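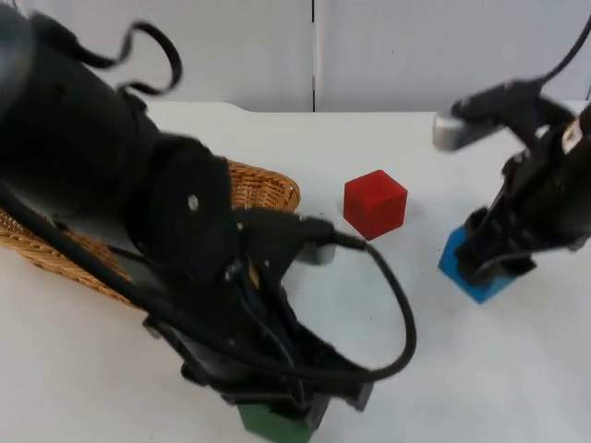
benchrat_dale
Finally made it to the Laltell open day in October after missing it two years running, so here's my report for anybody who was on the fence. It's a 20 minute walk from the station, parking was full by the time I rolled past at 9, and the coffee was free but you could tell. The station I spent the most time at was the two-arm table, and I took way too many pictures there. I got this one with a green block in the left gripper and a blue one in the right, and the red cube still sitting out on the table between them. I could have watched that thing all afternoon! My wife went and looked at the conveyor hall by herself and came back and I hadn't moved.

The guy running the table was Libor Zeman and he was great with questions. He let people call out which color they wanted next, which the kids loved. When an arm missed (it did, a few times) he just let it try again and talked us through what he thought went wrong. I liked that a lot better than the slick stuff in the main hall.

Anyone else go? I want to hear about the afternoon talks because I skipped all of them.

---

mkowal_77
I was there! Probably stood right next to you. I thought the block table was kind of a letdown, to be fair. Colored blocks and a basket, come on. I've been going to these things for 13 years and I saw blocks at the first one. Show me it folding a shirt or sorting my junk drawer.

The welding cell at the far end was the best part of the day for me. Big crowd though, and you had to wait for a spot at the window.

---

benchrat_dale
Ha, fair enough, but I don't think you can compare it to 13 years ago. Back then somebody had typed in every position by hand and if you bumped the table it was game over. Zeman slid the blocks around between runs and didn't touch the computer. A little girl put one down practically on its corner and the arm went for it anyway. Took three tries.

---

stisarix_fan
Took three tries is kind of the whole problem, no? I run a Stisarix cell at work (old one, ugly, never breaks) and if it took three tries to pick anything I'd be out of a job. I get that it's research. I just wish they'd put a sign up saying so, because the folks around me were talking like it'd be in their kitchen by spring.

And did the cables bother anybody else? Those big loops hanging off the wrist on the left arm. First thing I'd do is get some wrap on that. We snagged one on a fixture once and lost a whole shift.

---

mkowal_77
Cables, yes!! I said the same thing to my brother.

---

tess_in_brirnton
I can answer that one because I asked. He said they swap grippers so often that nobody wants to undo a bunch of ties every time, and they keep the speed way down for visitors. I didn't think to ask about snagging.

I have to disagree with mkowal on the blocks though. I teach middle school shop over in Brirnton and I brought 9 kids, and the blocks were the only station where all of them could tell what the robot was trying to do. At the welding cell they saw a bright light and got bored. Two of them have been bugging me about grippers ever since, so now I'm pricing hobby servos on a school budget. If anyone has an arm kit that survives twelve-year-olds, message me please.

---

stisarix_fan
Okay, that's a good point about the kids. I withdraw about half my grumbling.

For the servos, skip the plastic gear ones. They strip the first time somebody pushes the arm by hand, and somebody always pushes the arm by hand.

---

procházka_fan_2
Did anybody catch the Procházka talk at 2? I got there late and the door was already shut. The printout said it was on two arms sharing one workspace, how they keep from hitting each other and so on, and that was the main thing I drove out for. Kind of annoyed. They had seats for up to 20 people and there must have been a line down the hall.

---

tess_in_brirnton
One of my parents got in. She said it was mostly slides, and the good part was the last few minutes when he took questions. Somebody asked what happens when both arms want the same block and the short version was that one of them gets told to wait. She has a couple pages of notes, I'll ask if I can type them up.

---

procházka_fan_2
That would be awesome, thank you!

---

benchrat_dale
Seconding, I'd read those. And mkowal, if you're going next year, let me know and I'll buy you a bad coffee. You can show me the welding cell and I'll drag you back to the blocks.

---

mkowal_77
Deal. I'm bringing a shirt for it to fold.

Contact the moderators | Forum rules | © Posts belong to their authors | Back to top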